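Treltwood Community Help
Home and Furniture > Tables and Worktops

Pale wood table top: oil it again or leave it alone?

Posted by Ailbhe Gallagher

Hello to all. I hope I write in the right section, please move it if not.

In May I bought a secondhand table from a family in Prornport. It is a light wood, very pale blond, and the grain is long and goes across the top in soft lines, with some bigger curves on one side. I like this grain very much and it is the whole reason why I paid for it. The seller did not know which wood it is and also did not know what finish is on it. She said only that her father "put something on it every year" and that she has never done it herself.

My problem is this. When the light comes in during the late afternoon, one part of the top looks brighter than the rest, almost washed out, and I cannot see the grain so well there. From the other side of the room it looks normal again. I wiped it with a damp cloth and let it dry, and there was no change. I have not used any product on it until now, because I am afraid to make it yellow. My previous table I have oiled with an oil from the supermarket and it became the color of tea, and I never could get it back.

I put one photo here so you can see the color and the grain.
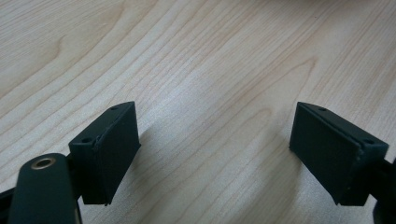

Sorcha Ó Néill

Ailbhe, please do not put any oil on it yet. First you must find out what is on the wood now, and you can do this at home with water.

Choose a place that people do not see. The underside is not good for this, many times it was never finished. Better is the top surface close to one corner, where you normally keep a plant or a lamp. Put one drop of clean water there and wait 4 minutes. If the drop stays round and you can wipe it away without a mark, the top has a closed finish, such as a varnish or a lacquer, or an oil which is still in good condition. If the wood under the drop becomes darker, the finish is thin or it is gone, and then it makes sense to treat it.

About the bright part: you say that you lose it when you look from the other side. This sounds to me like a reflection from the finish and not a damage in the wood. A damaged place, for example from heat or from a strong cleaner, stays visible when you walk around the table. Try it in the morning too, and in the evening with only the lamp.

If the drop test says that you need a treatment, the yellow color is a real risk with linseed oil. Every wood which I treated with it became warmer and darker after some months. For pale wood I would look for a clear hardwax oil, or for one with a little white pigment. Try it on a small area and leave it for one week before you decide. Use very little. Wipe off everything that the wood did not take after the time written on the can. And please lay the used cloths flat outside to dry, or put them in water, because cloths with oil can start to burn by themselves when they are in a ball.

For every day, a soft cloth almost dry is enough. I do not use vinegar, although many people recommend it.

Mac Mathúna

Javinon wax. I have it on my table for years, looks great. You can buy it in the small tin. Just rub it in and forget it.

Ailbhe Gallagher

Thank you to both. I did the water drop near the corner this morning. After the 4 minutes it was still round, and when I wiped it there was no mark at all. I repeated it in the bright part, the same result. I walked around the table also, like Sorcha said, and the bright part moves together with me, so I believe it is the light.

Then I will not oil it now. Mac, I wanted to ask, does your wax go on top of a varnish or only on bare wood? I am a little careful with wax because my daughter does her homework there with wet glasses of juice.

Sorcha Ó Néill

Good news. With a closed finish you do not need the wax, and it can leave gray smears when there is too much of it. Buy some coasters for the juice and do the drop test again next year.

Thread viewed 1051 times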